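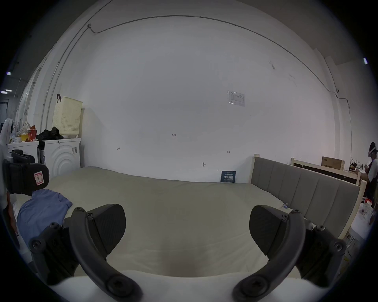

Can you use white vinegar in place of fabric softener? For most cotton things you can, half a cup in the softener drawer is enough for a normal load.

I have done it since October with towels and bedding. They don't smell like salad, I promise. The smell leaves when they dry.

One important thing first: never put vinegar together with chlorine bleach, also not in the same wash. The two make a dangerous gas. If you bleached something, run a full rinse before you use vinegar again.

Second thing, the rubber door seal. Jucélia Trindade wrote to me that vinegar in every wash can make rubber old faster. So now I use it only in every second load, and I wipe the seal after.
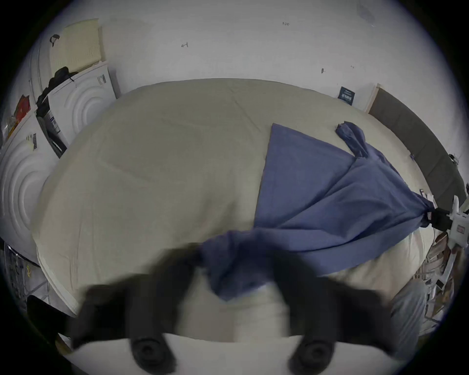
For the drawer itself I take it out, put it in warm water with a little vinegar for 30 minutes, and scrub the corners with an old toothbrush. Mine had over 10 months of blue powder in it. Not proud.

I buy the cheapest bottle, the Jorberg one. I tried also the Geter "cleaning vinegar", it is stronger, so I use less of it. On the label you find the percent of acid, please read it.

Where I don't use it:

1. Stone counters. It eats the shine, and you can't get it back with a cloth.

2. Silk and wool. Thắng Phùng asked me about a silk scarf. I would wash it by hand with mild soap only. 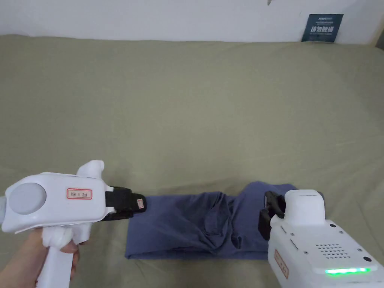
3. Anything with elastic, like fitted sheets or sports clothes. Once in a while is okay, every week I would not.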